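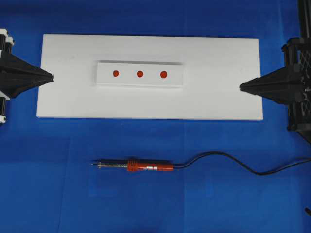
Keeping a sewing table tidy has never come naturally to me, and my aunt Phyllis used to say she could find my chair by following the pins. I've picked up a few habits since then that help, most of them learned the slow way. The first one is to cover the table before you start anything, even a hem you swear will only take a minute. I like a plain blue cloth with a white board laid on top, so dark threads show up on the board and white ones show up on the blue, and you can gather the whole mess by its corners at the end and shake it out over the trash.

Don't fuss about ironing the cloth, either. A few creases won't bother your work, and mine gets folded up again by suppertime anyway.

Marking small things

For spacing buttons or snaps I make a little guide strip and keep it in the drawer with my chalk. Three dots in a row, evenly spaced, will see you through most cuffs and pillow backs. Use a color you can see without hunting for your glasses — red on white is hard to miss.

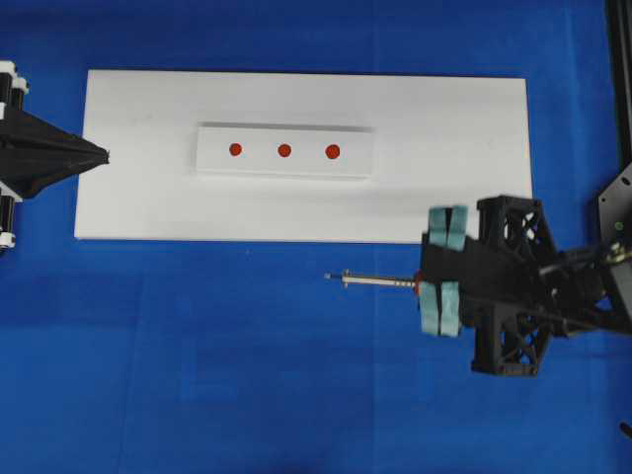
Looking after your chalk and pins

Tailor's chalk goes blunt faster than you'd think, and a blunt edge gives you a fat line you end up guessing at. Shave it with an old butter knife over a saucer, and save the powder in a jar for pouncing patterns. Pins that drag get a few pokes through a bar of dry soap. Bent ones go straight in a lidded tin — Barry Bainbridge down the street found one of mine with his bare foot, and I still hear about it every September at the block supper.

Thread tails

Tape a paper bag to the table edge and drop them in as you snip. Empty it when it's full, or when the cat finds it.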